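Equipment Plan for Home-Task Manipulation Work

2022-03-19 | By Rochelle Pruitt

Print this item | E-mail this item

The equipment request for the two-arm home station has gone to the budget office at Plavstead. It covers replacement grippers, spare wrist cables, one more station, and a service contract. The request is smaller than the draft that went around last fall. The mobile base was taken out after Sihan Hou compared the cost of the base with the number of tasks on our list that need one.

Wear parts are the first line. We budgeted for 18 sets of gripper fingers in the current cycle and will ask for the same again. Soft goods such as pillows and blankets put little load on the fingers, but the arms work close to the floor, and fingers that touch down at an angle chip at the tip. Fingers are cheap. The mounting screws and the small parts behind them are ordered separately, and the Jivholm price list does not bundle them. Anyone placing an order should check both pages.

Cables are the second line. Osvaldo Valentini logged 166 hours of arm time before the first wrist cable was replaced. One failure is not enough to set a service interval, so the plan assumes a spare for every arm on the shelf and no scheduled swap. Lead time from Voltau is 5 weeks. We will reorder when the first spare is used.

The third line is floor space and furniture. Tidying tasks need a room laid out like a home, with a sofa, a side table, carpet, and items left on the floor to pick up.

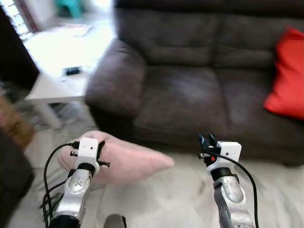 Furniture is bought used and charged to supplies, so it does not count toward the capital limit. The second station does count. Stamatopoulos has quoted it with and without installation, and Barbara Nowicki recommends the quote without. Our own staff can mount and align a pair of arms in 4 days, and the difference in price would pay for most of the cable stock.

The service contract is the one open item. Ifigeneia Athanasiadis has asked for written terms on loaner arms during repair, and the line stays in the request as a placeholder until those arrive. If the contract is dropped, the money moves to a spare wrist assembly. Purchase orders for the new station would go out in October. Groups that want station hours written into their own budgets should send the number of hours to Rochelle Pruitt before then.

Print this item | E-mail this item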